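3.2 Cell configuration and upkeep

The simulated cell used in all experiments is called Skullton. It was set up once, at the start of the study, and then kept under a fixed upkeep routine so that results from different weeks could be compared. This section describes how the cell is laid out, how it is reset between episodes, and what was done when it stopped behaving as it should.

The arm stands on its own dark table, separate from the dining table that carries the objects. We tried mounting it directly on the dining table in an early version, but the base then took up space that the objects needed, and every change of table model meant moving the robot frame as well. With two tables the base pose is written in one file and is never edited. The dining table can be swapped or shifted, and only the object poses, which are stored relative to its top, move with it.

The home pose has the gripper pointing straight down over the open space between the two tables. This keeps the fingers clear of every object when a new layout is loaded. An earlier home pose held the gripper over the dining table, and tall objects placed beneath it sometimes overlapped with the fingers at the first time step. The solver then pushed them apart with great force and the episode was lost.
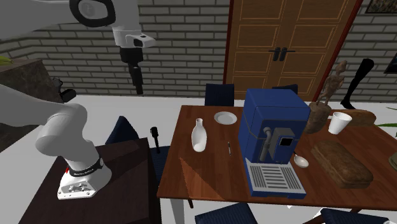
Objects are loaded by a small tool, Rurkance, which reads a layout file and places each item slightly above its resting height. The items are then left to settle for 60 simulation steps with the arm locked. If anything is still moving faster than the set limit after that, the layout is rejected and a new one is drawn. Thin items gave the most trouble here. Pens and cutlery have little thickness compared with the contact margin, and with the default settings they would tremble on the tabletop without ever coming to rest. Reducing the margin for those items alone solved this and did not slow the simulation by any amount we could measure.

Furniture and wall items are fixed bodies. The chairs keep their collision shapes, as the arm can reach the nearest of them, but these are simplified to a few boxes each. Doors and pictures have no collision shape at all.

The cell was checked at the start of each working session with a script that we refer to as the Pavliuk check. It drives each joint through a short range, opens and closes the gripper, and compares the recorded joint positions with a stored reference. It then renders one image from the fixed camera and compares that with a stored image as well. The second comparison was added in February, after an update to the renderer changed the default lighting without any warning and 80 episodes had to be discarded. The joint comparison had passed throughout, since nothing in the physics was different.

Two faults needed a repair to the cell itself. The first was a slow drift in the wrist joint during long runs. It was traced to a damping value that had been entered in the wrong units when the arm model was converted. Correcting it brought the drift below the limit of the check. The second was a memory leak in the object loader, which caused the process to fail after 477 resets. Melaniia Kushnir rewrote the part of the loader that frees unused meshes, and the fault has not come back. As a precaution the process is still restarted after every 16 layouts.

All files needed to rebuild the cell are kept in the Nenen repository. The version used for the results in Section 4 is the one tagged March 21, 2025. Later versions change the names of several objects but leave the arm, its base pose and the settling procedure as described.

Figure 3. The Skullton cell with the arm on its separate table.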